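Flollberg Community Boards
Console and Platform Support
Topic: Poltari on the older console, frame rate after the April update

kkaraca_mod
Members are asked to keep all reports on the April update of Poltari in this topic. Please state the console model, the display mode selected, and whether the game is installed on the internal drive. Reports without these details cannot be forwarded to the developer.
Kevser Karaca, Board Moderation

Clilville802
I wish to report a consistent drop in frame rate in the harbor district. The console is the older base model, the game is on the internal drive, and the display mode is Quality. The drop was not present before the update. Reinstalling the game did not correct it.

akbulut_fan
I am unable to confirm this. My console is the same model and the harbor runs as it did before. The previous poster should select Performance mode before the matter is described as a fault.

Clilville802
Performance mode was tested on Tuesday. It reduces the drop but does not remove it. I would also note that Quality is the default setting, and a customer should not be required to change it in order to play the game as sold.

northquay
I must agree with Clilville802. My save file has over 1,027 placed objects, and the drop begins as soon as the harbor loads. A new save on the same console does not show the problem. I would suggest that the size of the save is the cause.

akbulut_fan
That would explain the difference, as my save is small. I do not accept that it makes the update defective. The older console has limited memory, and the release notes advise owners of that model to keep large saves to a minimum.

northquay
The release notes advise it. The store page does not mention it.

kkaraca_mod
The reports on save size have been forwarded. Members with large saves are requested to keep a backup copy before installing any further update. Discussion of refunds belongs in the Purchases section, and two replies have been moved there.

Clilville802
Thank you. I will post again when the next update has been installed. 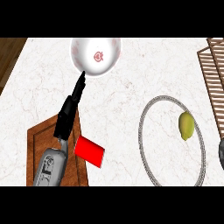 Page last modified: Tuesday, 8:02 PM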